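The Club That Picks Things Up

June 28, 2018
By Alistair Matheson
14 shares | 3 comments

I'll admit I went to see the Brestden robotics club expecting battle bots. You know the kind – saw blades, smoke, somebody's dad yelling. What I got was a bunch of teenagers arguing over the best way to pick up a pen. 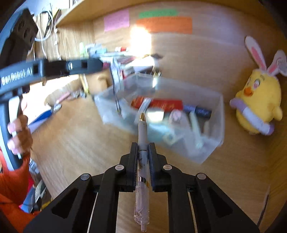
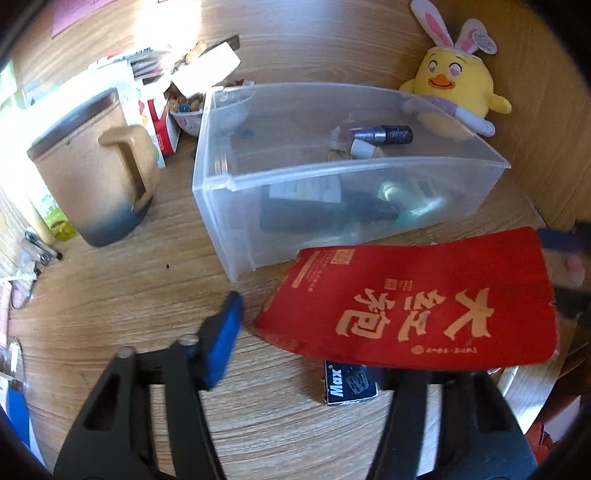

"Everybody thinks the hard part is the robot," Ms. Talukder told me, before I'd even found a place to put my bag. She teaches chemistry most of the day and runs the club after school, and she talks fast, so my notes from the first ten minutes are a mess. "The hard part is the stuff. A pen rolls. A bottle tips over. You and I don't think about it, we just grab it. I want the kids to think about it for a whole semester."

So that's what they've done! The club started back in December with five students and a shoebox of parts, and now there are 28 names on the sign-up sheet (she showed me, she's very proud of the sheet). They work in small teams, and each team takes a set of everyday things and practices with a gripper held in the hand. Every try gets a line in the notebook: which object, how they came at it, whether it slipped.

I asked if that gets boring, and she laughed at me.

"Oh, it's so boring," she said. "Ask Stevine."

Stevine is a junior, and the one everybody seems to go to when a program won't run. She was a lot more forgiving than I'd expected. "The first week I wanted to quit," she told me. "I thought we'd be coding. Then I tried to get a flat thing up off a table and I couldn't do it, and I got kind of mad about it. I stayed until they locked the building." She has since filled 85 pages of her notebook, mostly in pencil, mostly about flat things. She let me read a few. One page just says "come in from the corner" and it's underlined so hard the paper tore.

I wanted to know what they do with all those notes, and this is where I got a little lost, so bear with me. As Stevine explained it, the team looks for patterns in what worked, then writes those up as rules, and the rules go into the program for the small arm they're taking to the Skorkell Challenge. That's a regional contest for high schools. Each team gets a table of things it hasn't seen before and has to clear it, and you lose points for anything you drop.

"You also lose points for squishing," Stevine added. "We lost a lot of points for squishing."

They came in sixth last time, and I got two very different versions of how everybody felt about that. Ms. Talukder was thrilled. Stevine was not thrilled. She thinks they were too careful and ran out of clock with half the table still to go, and she's been pushing the others to practice against a timer ever since. There was some eye-rolling at the next table when she said so, and I got the feeling I'd walked into the middle of a long conversation.

I gave the gripper a go myself, of course. They handed it over and told me to pick up a marble, and I chased that thing all over the place for what felt like an hour while a very polite freshman kept putting it back for me. "You're squeezing too early," he said. "Everybody squeezes too early." I squeezed too early six times in a row. He wrote it all down, too, so I'm in the notebook now.

Before I left I asked Ms. Talukder what she'd buy if somebody handed her a check. I figured she'd say a bigger arm, or new laptops. She thought about it for a good long while.

"Shelves," she said. "And snacks. They eat like you wouldn't believe."

The club meets all through the summer, and new members can come by any afternoon and try it out. Ms. Talukder says you don't need to know any programming, but bring your own notebook.

Related stories
Summer reading sign-ups open at the Brestden library
What I learned from a week of school lunches
Marching band looks for a new place to practice
Five questions with the new swim coach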